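Nos règles pour la tâche « frigo », version de décembre

J'avais promis à Mylene Pangilinan de mettre par écrit les règles qu'on applique à Kastport quand un robot doit ouvrir un réfrigérateur, y poser ou y prendre un objet, puis refermer. Elles traînaient dans trois fichiers différents et plus personne ne suivait la même version. Je les recopie avec quelques remarques, pour ceux qui montent un poste semblable.

Première règle : la table et le frigo ne bougent plus une fois la série commencée. On laisse un petit espace entre les deux, toujours le même, et on le mesure avant le premier essai. Si quelqu'un a poussé la table en passant, on la remet en place et on le note dans le cahier. Une série commencée avec un écart et finie avec un autre va à la poubelle. C'est arrivé deux fois cet automne.

Deuxième règle : la table est dégagée. Les marques d'usure sur le plateau ne posent pas de problème, les tasses oubliées si.
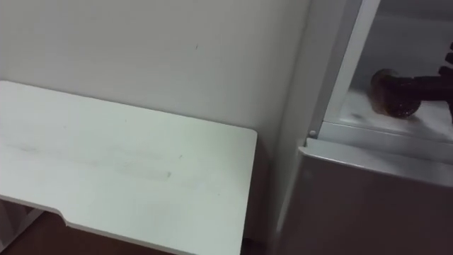 Troisième règle, celle qui fait le plus discuter : un seul objet dans le compartiment du haut. Lieven Verschueren voulait en mettre plusieurs dès le départ, au motif qu'un vrai congélateur est toujours plein. Il a raison sur le fond, mais avec un seul objet on sait au moins ce qui a raté. On passe à plusieurs quand le taux de réussite tient sur 100 essais, pas avant.

Quatrième règle : l'état de départ est écrit avant l'essai. Porte du haut ouverte ou fermée, porte du bas fermée, objet debout ou couché, orientation. Rogério Vieira a préparé une fiche avec 6 cases à cocher, ça prend moins d'une minute. Pour les objets en verre, on les couche : une bouteille debout bascule au moindre contact.

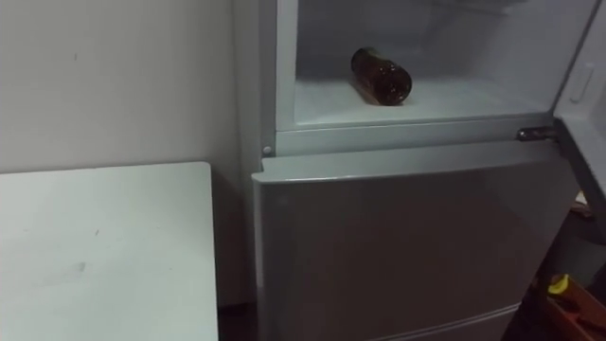 Bouteille en verre brun couchée dans le compartiment du haut, porte du bas fermée.

Cinquième règle : aucune main dans le compartiment tant que le bras est sous tension. Pour replacer l'objet, on appuie sur l'arrêt, on annonce à voix haute, on replace, on recule, on réarme. Le réarmement est fait par la personne qui a replacé l'objet et par elle seule. Nous avons repris cette consigne du guide interne de Plurnham, qui est plus long que le nôtre et mieux écrit.

Sixième règle : la porte ne se force pas. Après quatre tentatives manquées, on arrête et on regarde la charnière et le joint avant de relancer.

Reste la question de l'éclairage, sur laquelle je n'ai pas encore d'avis arrêté. Nivaldo Paiva préfère garder le plafonnier seul, moi j'ajouterais bien une lampe sur le côté. On teste en janvier.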